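May, just after lunch

Picked up the natural dye trials again, with the second madder batch from Bekitz. I soaked 80 grams of chopped root overnight in rainwater from the tank, and it has given a lovely deep colour, much warmer than the Lirnent powder ever managed (sorry, Lirnent). The wool is the same old Groko fleece, washed twice. 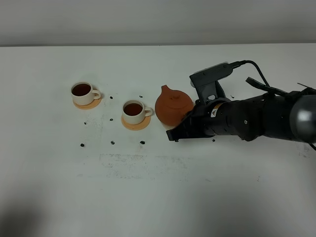
The pot sat at 72 degrees for the first hour and I fussed over it terribly. Skein 231 went in last and still came up more even than its neighbours, so I'm inclined to stir less next time, whatever the Deschamps booklet says.
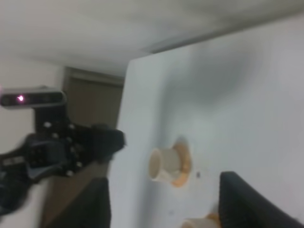

Judging the colours is the slow bit, and I do love it. Against my apron everything looks orange! Laid out on a white tabletop the pinks show up properly, so please compare yours on one too, or we'll be arguing about coral until winter.

Still to do: rinse the last 2 skeins, label the jars, and try a pinch of chalk in the next bath.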